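**Sunday team news: who's out for Walbridge?**

**northstand_8**
Club site says the left back and both center mids are out for the trip to Delaunay. Keeper is a maybe with a sore wrist. That leaves us thin in the middle again.

**Sivo_Lane**
The keeper trained Friday. I'd expect him to start.

**northstand_8**
Trained on his own, from what I read. Not the same thing.

**cornerflag**
Play the kid from the Nimer loan. He has 361 minutes this season and hasn't looked out of place in any of them.

**Sivo_Lane**
He looked out of place for both goals in the cup game. Too slow to turn. I'd move the right back inside and keep the shape.

**cornerflag**
The second goal was a deflection. Watch it again.
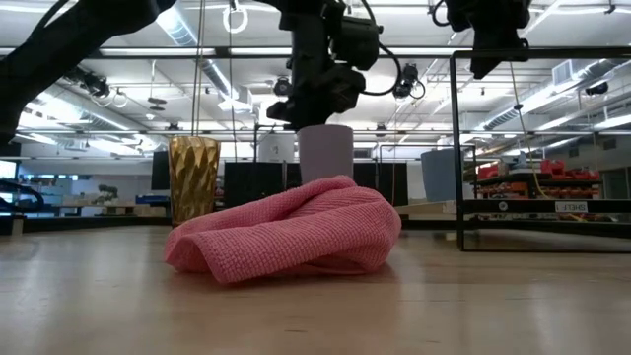
**oldturnstile**
Are there any away tickets left?

**northstand_8**
Roughly 200 as of this morning, all in the lower corner. Sales stop at noon Saturday and there's no pay at the gate.

**oldturnstile**
Thanks. Got two. What did we take there last year?

**northstand_8**
1,911 in the away end, according to the match report. It was a better kickoff time though.

**Sivo_Lane**
Back to the midfield. If we start the kid and lose the center early, we have no one on the bench to fix it. A draw is fine by me.

**cornerflag**
We've played for a draw in the last three away games and lost two of them. I'd start him and leave two up front.

**northstand_8**
I'm with cornerflag on this one. Lineup is out an hour before kickoff, I'll post it in here.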